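このリポジトリ内を検索 検索 すべてのファイル

Purside 木目調表記コーパス README

2020年10月15日 文:Yến Sầm

概要

家具の通販ページや取扱説明書に出てくる「木目調」「天然木」「突板」「化粧板」といった表記を集めたテキストデータです。収録は1,873件。画像は配布物に含みません。

先に書いておくと、このデータで「売り手は素材を正しく書いているか」を判定できるとは思わないでください。集めたのは書かれた言葉であって、板そのものを切って調べた記録ではありません。旧版の紹介文に「素材表示の信頼度がわかる」とありましたが、根拠が見当たらないので削りました。

収集元

大半は Skekier と Pusico の商品ページの本文です。残りの653件は Chu の古い説明書を手で打ち直したもので、誤字の一部は原文のまま、一部は打ち手のミスです。どちらなのか、今からでは区別がつきません。Chu の分だけ改行位置が不自然なのも同じ事情によります。

列の構成

id 通し番号。欠番あり
text 表記を含む一文
term 抜き出した語
source 収集元の略号
label 下記の分類

ラベルについて

分類は「無垢」「突板」「印刷」「不明」の4種類です。付けたのは Vy Ông と私の二人で、意見が割れた文が136件ありました。話し合いで片方に寄せたため、一致率は公開しません。話し合った後の一致率を載せている例をよく見かけますが、あれが何を測っているのか私にはわかりません。

いちばん揉めたのは「天然木使用」です。表面だけなのか、脚だけなのか、芯まで木なのか、文面からは決まらない。Vy は「突板」に寄せたがり、私は「不明」でよいと主張しました。現行版では後者です。 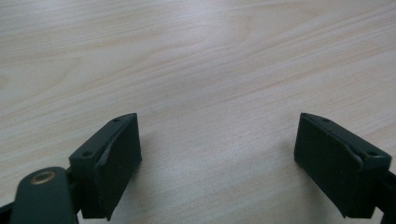
「木のぬくもり」も厄介でした。素材の説明に見えて、何も言っていない文がほとんどです。当初は除外するつもりでしたが、除外すると売り文句の実態から離れるので残しました。ラベルはすべて「不明」です。これを学習に使って精度が上がったという報告をもらったことがありますが、「ぬくもり」を見たら「不明」と答えるだけで当たるのですから、喜ぶ前に term 列を隠して試してください。text 列にも同じ語が残っている点に注意。

既知の問題

・Pusico の文は言い回しの使い回しが多く、重複除去が甘い。完全一致しか消していません。
・「オーク柄」と「オーク材」を取り違えた行が残っています。8月の修正で全部直したと変更履歴にありますが、その後も見つかりました。
・「メラミン」を一律に「印刷」とした判断は乱暴です。単色の板も混ざっています。
・訓練用と評価用の分割は用意していません。無作為に分けると、ほぼ同じ文が両側に入ります。収集元ごとに分けるほうがまだましでしょう。

使わないほうがよい用途

価格の妥当性の推定、表示違反の摘発、消費者向けの素材判定。問い合わせの多い順に並べました。返事はどれも同じです。

訂正の送り方

id と、直すべき理由を書いてください。「実物を触ったら木だった」は受け付けません。触って区別できるという人に何度か会いましたが、目隠しで試させてくれた人はまだいません。

読み込み時の注意

文字コードは UTF-8、区切りはタブです。表計算ソフトで開いて保存し直すと id の先頭のゼロが落ちるので、訂正を送る前に元のファイルと見比べてください。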